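Wynne Should Keep Its Paper Water Bills

By Dilek Kahraman

The town of Wynne plans to stop mailing water bills in March. After that, anyone who wants a paper copy will pay a fee each quarter, and everyone else will get an email with a link to the Fonevico payment site. I think the council should drop the plan, or at least drop the fee.

I pay most of my own bills online. I have for years. I am not against the website, which works fine on my laptop and less well on my phone. My objection is to charging people for the notice that they owe money.

Wynne has 2,297 water accounts. By the utility office's own count, 644 of them have never been tied to an email address. The office calls these "unconverted accounts." Some belong to landlords. Many belong to people who have paid by check at the window on Fallum Street since before there was a website, and who have not missed a payment in all that time.

Wenceslao Barrientos lives two doors down from me. He keeps his bills in a shoebox, one box per year, and he found a leak under his driveway last fall by laying four of them side by side on the kitchen table. The usage had gone up each quarter. The online account shows the current bill and the one before it. To see anything older you have to send in a request form.

The main argument for the change is cost. Printing and postage do cost money, and I don't doubt the figures in the council packet. But the town also pays Fonevico for each online payment, and that cost is spread over every account, including the ones that never use it. A man who walks to the window with a check is already helping pay for my convenience. Now he would be billed for the envelope too.

The second argument is that everyone will have to go online sooner or later. Maybe so. The county said the same about property tax notices, then had to send 1,000 late notices on paper the first year. Melahat Altıntaş, who worked the counter there at the time, told me people came in angry and embarrassed in equal measure. Most of them had the money. The email had gone to an old address or to a junk folder, and a thing that used to sit on the hall table until it was dealt with had dropped out of sight.

There is a late charge on water bills in Wynne, and after two missed quarters there is a shutoff notice. Those notices, I see, will still go out on paper at no charge. If paper is the right way to reach someone when it matters, it is the right way to send the bill.

Erhan Akyol has suggested at two meetings that people be asked once, by mail, which they prefer, with a stamped card to send back. If 200 households drop paper, that is 200 fewer envelopes and no one has been pushed. I would support that. I would also like older bills put on the website where people can find them.

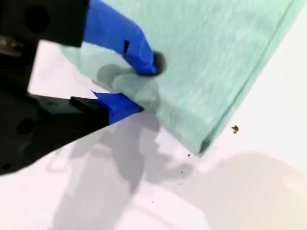 The council takes comments at the start of each meeting, and written ones can be left at the Fallum Street window until it closes at 4:30. Put your account number on the letter. Last time, the clerk set aside several that didn't have one.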